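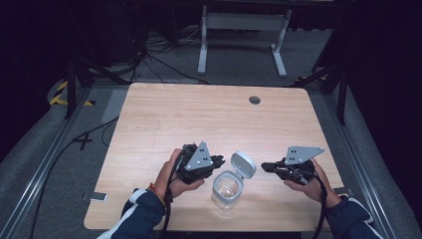 Who can apply to join the Nanell viewers' panel?
Any adult who watches entertainment and celebrity programmes at least occasionally and who does not work in broadcasting, publicity or the press.

Call for participants: Nanell viewers' panel

Kutico is seeking 200 members of the public to take part in a study of how audiences respond to celebrity interviews and to the public apologies and statements which sometimes follow them. The study has been commissioned by Dekker, publisher of the weekly entertainment magazine Leltwood, and will inform a review of the magazine's interview pages.

What taking part involves

Panel members will be asked to attend two evening sessions at Kutico's offices. At each session they will read or watch a selection of interviews with singers, actors and television presenters, and will then complete a written questionnaire. A group discussion led by a member of the research staff will follow. Each session lasts three hours, including a break for refreshments.

Between the sessions, members will keep a short diary of the entertainment news they come across in newspapers, in magazines, on the radio and on television. A printed diary will be supplied. Entries need not be long, and no one will be asked to buy a publication they would not otherwise read.

Who we are looking for

Applicants must be aged 18 or over and able to attend both sessions. We wish to hear from people who follow celebrity news closely and equally from those who see it only in passing. Applications from older viewers and from those living outside the city are particularly welcome, as both groups were poorly represented when the panel last met in August.

We regret that we cannot accept applications from employees of Dekker or members of their households, nor from anyone employed by a record company, film distributor or talent agency. Former panel members may apply again provided that they have not attended a session this year.

Payment and expenses

A fee will be paid at the close of the second session. Reasonable travel costs will be refunded on production of tickets or receipts. Members who withdraw after the first session will receive their travel costs only.

Confidentiality

Some of the material shown will not yet have been published. All members will be required to sign an undertaking not to discuss it outside the sessions. Answers to the questionnaire will be held by Kutico and will be passed to Dekker without names or addresses. Group discussions will be recorded on audio tape for the use of the research staff.

How to apply

Please write to Teun Van Wijk, Panel Secretary, Kutico, giving your name, address, age, occupation and a daytime telephone number, together with a few lines on the programmes and magazines you enjoy. Letters should be marked "Nanell" and must arrive by October 3, 2000. Successful applicants will be informed by post.

Related items
Leltwood seeks assistant picture editor
Nanell panel: notes for new members
Part-time interviewers required, evenings
Dekker announces changes to television listings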